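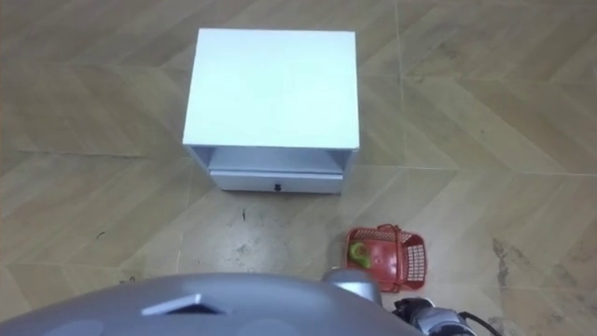
Red basket, white cabinet, right arm parked low. Oct 20, 2026.

OK quick one, I have to be out the door soon and I want this written down before I forget the order things happened in.

Short version: the right arm on Meltby dropped. Not a bump, not a bad grasp, the shoulder just let go while it was reaching and the whole arm came down on the tile. No one hurt. Fenna was standing maybe two steps back, which is where she is supposed to stand, so good.

Long version. The task is the basket one. Pick up the red basket by the handle, lift, swing over, set it on top of the white cabinet. We've been running it since July. The fruit goes in the basket so there's something that rolls if the lift is jerky. Boring task, I like it because it's boring.

Run 116, everything normal. Arm goes out, gripper gets over the handle, closes, starts to lift. Then a click. Then the arm is on the floor and the basket is on its side and the fruit is off somewhere under the cabinet. Whole thing took less time than it takes to say "hey."

I hit the stop. Which did nothing useful, the arm was already down, but you hit it anyway.

First guess was the brake. Second guess was me, I had changed the lift speed the night before. Pulled the log and it's neither, or not exactly. The shoulder drive threw fault 310, which the Conari manual lists as "supply undervoltage" and then says "see supplier." Thanks. On that fault the drive cuts torque right away and the brake is supposed to catch. Brake takes about 210 milliseconds to close. In that gap the arm is just a weight on a hinge, and with the elbow stretched out and the gripper that low it doesn't have far to fall. So the brake did close. It closed on an arm that was already on the ground.

Why undervoltage though. Fenna found it, not me. She wiggled the connector behind the shoulder cover and the voltage reading jumped all over. One pin pushed back maybe a millimeter. Fine when the arm is tucked in, bad when it reaches out and the harness pulls. And it had been warning us! There are little dips in the log going back weeks, always at full reach, never quite deep enough to trip. I had the warnings filtered out becuase they were noisy. That one is on me.

Stuff I did today:

New pin, new connector shell, harness rerouted so there's slack at full reach.
Warning filter off. All of it. I'll live with the scroll.
Lift path changed so the elbow stays bent more. Slower, uglier.
Tape line moved back. Fenna's idea, and she wants it farther than I do, so it's where she wants it.

Stuff I did not do: fix the gap. The brake is as slow as it was this morning. Siu-fong Kan over at Bonthorpe says they put a small capacitor bank on theirs so the drive can hold the joint long enough for the brake to grab. Makes sense. Chukwu sells one that should fit, no idea on lead time, I sent an email and got the auto reply.

Until that shows up: no hands under the arm when it's live. Not to nudge the basket, not to fish out the fruit, not for a second. I have done it plenty of times and I keep thinking about that. Power off, pin in, then reach. If you're using my scripts, the reset step used to say "straighten basket if needed" with the arm still on. I took that line out. Pull the new version, please, the old one is build 2781 and anything before it.

Damage, for whoever asks: scuffed finger pad, tiny chip in the gripper housing, basket fine. Wrist sensor reads a little off zero now and I don't know yet if that's the drop or if it was already like that. Going to check tomorow with the weight hung on it.

Also still need to order spare pins, I used the last one. Gotta run.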